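4.3 Recording and segmenting a two-hand task

This section covers one recording with the Vullarex capture client, from opening the session to cutting it into labeled steps. Finish hand pairing (section 4.1) before you start.

1. Open the client and select the project. The default is Onuoha.

2. Under Task, choose a template. For shelving work, use "rack_load".

3. Set the head camera as the reference clock. Both gripper streams are resampled to match it.

4. Set the buffer to 2000 frames. Smaller buffers drop frames when the disk is busy.

Note: The buffer setting is stored per project — changing it here does not change other projects.

5. Press Start and wait for all three stream lights to turn green. Begin the task only then.

CAUTION: Do not unplug a gripper cable while a stream is green. The file header will be left open and the take cannot be repaired.

6. Press Stop. The client writes the take and opens it in the segment editor.

7. Scrub to the first contact with the rack and press M to place a marker. In the rack_load template, label this marker "insert". Magazines still in the stack get no label.
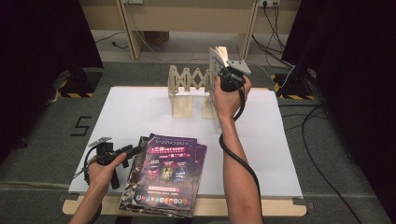
8. Check the gripper width trace under the marker. If it is flat for more than 300 ms on either side, move the marker to the nearest change.

9. Click Export. Takes of up to 700 MB are sent directly; larger ones are split.

Questions about templates: Bernadette Nic Aodha, Godent tooling desk, Fuvville.

© Godent | Contact support | Back to top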